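The Milden Back

Search this collection Enter keyword or maker

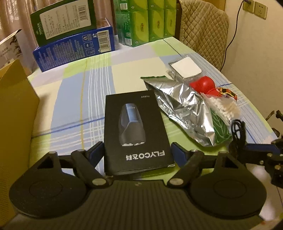 Paper Ephemera Circle, Clorska Branch

When Ylva Nyberg's uncle died he left her 3,000 playing cards in shoe boxes, and a note asking her to please find the Milden jack before she sold a single one. She put the kettle on and sat down with the first box, thinking it might take an evening or two. That was in May, and by the time the plums were ripe she was still at it, and had more or less stopped going to the movies.

The trouble was that her uncle had never sorted anything. A lovely old pack from Jirkitz, all herons and bulrushes, was tucked in with airline cards and half a children's game about vegetables, and she would turn over a heron hoping for another heron and get a turnip. She grew fond of the turnip, I should say. It stood on her windowsill all summer.

In the evenings Manouchehr Kazemi came up from the second floor, bringing pistachios and his reading glasses, and he would hold each back up to the lamp and say "Arrieta" or "not Arrieta," which were the only two opinions he had. He had played cards for money in his youth (he said little about this, and always with great dignity) and he shuffled so beautifully that she sometimes handed him a pack just to hear it.

"What did he want with one jack?" he asked her one night.

She didn't know. Her uncle had been a quiet man who lost politely at everything. But she remembered a table by a lake, and a woman in a green coat laughing at him, and the woman slipping something into her sleeve before she went to catch the boat.

They found the rest of the Milden pack in September, in a box marked STRING. It had a blue back with a little gate on it, and the jack of hearts was missing. Manouchehr laid the other hearts out in a row and left a space for him, and they looked at it for quite a while, eating pistachios.

"Well," said Ylva, "she kept it, then."

She put the pack up on the windowsill, next to the turnip, and went to see about more tea.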